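Chapter 4
Borders, Enclaves, and Leftover Land

In this chapter you will read about:
How a border is agreed on and marked
What enclaves and exclaves are
Why some land is claimed by two states, or by none

Jallitz is a village of 65 houses on the wrong side of a river. When the border was drawn, the river ran east of the village. A flood later moved the channel to the west, but the border stayed where the treaty had put it. People in Jallitz still pay taxes to a government they can reach only by crossing a bridge and driving through a neighboring country.

Cases like this are more common than a world map suggests. A map printed on one page has to leave out small things, and many border problems are small. Some involve a single field or a short stretch of road.

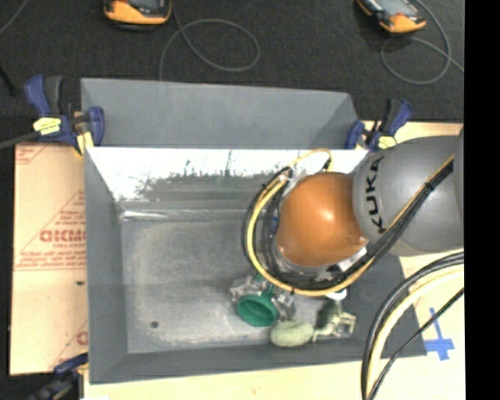 A border usually comes into being in two steps. The first is delimitation, in which the states describe the line in words or on a map, most often in a treaty. The second is demarcation, in which surveyors go out and mark the line on the ground with posts, stones, or cleared strips. Years can pass between the two steps, and the people doing the second may find that the first makes no sense – a hill named in the treaty may not exist, or may have two peaks.

An enclave is a piece of territory completely surrounded by another state. An exclave is a part of a state that is separated from the main part. The same place can be both, depending on which country is speaking. Jallitz is an exclave of its own state and an enclave within its neighbor.

Land that no state claims is called terra nullius, a Latin term meaning "nobody's land." Very little of it is left. Where it does exist, it is often the result of two states each holding to a different line, with both lines leaving out the same patch.

Section 4.1 begins with the treaty map of Plirnmont and the survey that followed it. Before reading on, look up the border nearest to your home and find out who last marked it.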